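FILM MARKETING AND PUBLICITY
Unit 6: The debut campaign
Handout to accompany the lecture. Instructor: Inger Ragnarsson

6.1 Scope

A debut campaign is the set of publicity activities attached to a film whose lead performer has no earlier screen credit. It differs from an ordinary campaign in one respect that affects everything else: there is no existing audience for the performer, so interest has to be carried over from another source. The unit covers the four usual sources, the order in which materials are released, and the reading of early response. Contracts and fees were dealt with in Unit 4 and are not repeated.

6.2 Sources of interest

Family name. The performer is related to someone the audience already knows. Coverage is easy to obtain and hard to control. Interviewers return to the relative, and the film's title drops out of the headline.

Director or production house. The newcomer is presented as a choice made by a trusted company. This works best where the company has launched performers before and can point to them.

Source material. The film is a remake, a sequel or an adaptation. The audience compares the newcomer with an earlier performer in the same part, and the comparison starts with the first still.

Outside career. The performer comes from music, sport or modeling. Follower numbers carry over poorly to ticket sales and should not be used alone in a forecast.

Most campaigns draw on two of these. Students should be able to name the main source and the supporting source for each of the case films.

6.3 Order of release

The standard order is announcement, first-look still, teaser, trailer, first song or clip, press tour, premiere. The announcement and the still may be combined. The teaser and the trailer should not be, as the teaser's job is to fix the face and the title, while the trailer has to explain the plot.

Interviews before the trailer are normally limited to print and kept short. A newcomer has little to discuss until footage is public, and the gap is filled with questions on private life. Joint interviews with a co-star reduce the problem. If both leads are new, the director attends.

6.4 Case: Tritia

Tritia was released in July by the production company Protov, with Pulline handling publicity. The leads were Bjartur Bach, in his first film, and Joris De Haan, who had one supporting credit. Bach's uncle, Ketill Egilsson, had directed two films for the same company.

Main source of interest: family name. Supporting source: production house.

The announcement named Egilsson in its first line. Of 394 articles logged by Pulline before the trailer, 100 carried Bach's name in the headline and 32 carried the title of the film. The agency then changed its wording rules: Egilsson was removed from all captions, and the title was placed ahead of both leads. Compare the two press releases in the reader and mark each change.

The press tour covered 3 cities. De Haan took the longer television interviews and Bach the group sessions. Note that this split was agreed before the trailer and was not a reaction to its reception.

6.5 Reading early response

View counts in the first day measure the reach of the channels used. They say little about intent. The more useful signals are the share of comments that mention the title, the share of viewers who reach the end of the trailer, and repeat searches in the second week. A high first-day count with a fast drop in searches is typical of campaigns led by a family name.

Dimitriou's chapter in the reader treats the drop as a fault in timing. Mogens Ketilsson's guest lecture took the other view, that the interest was never in the film. Both positions are acceptable in the written paper if supported with figures from a case.

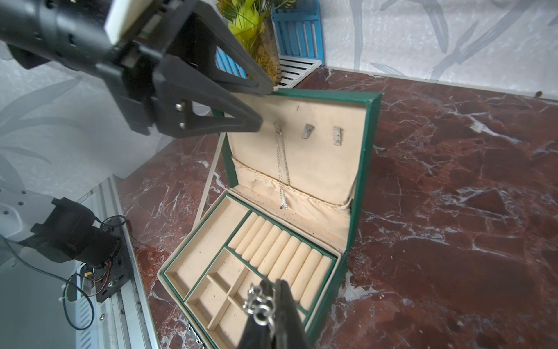 Coursework and Reading

Required: Dimitriou, chapter on launch campaigns; the Tritia press file, both releases.

Written paper: choose one debut film not covered in class. Identify the sources of interest, set out the order of release in a table, and state where it departs from 6.3. Fan pages may be cited for dates only. Papers are due 14 May 2024 through the course page.

Terms to know: carry-over, first look, caption order, completion share, paired interview.

For the seminar, bring one trailer and one poster from the same campaign. Be ready to state which name is read first on each.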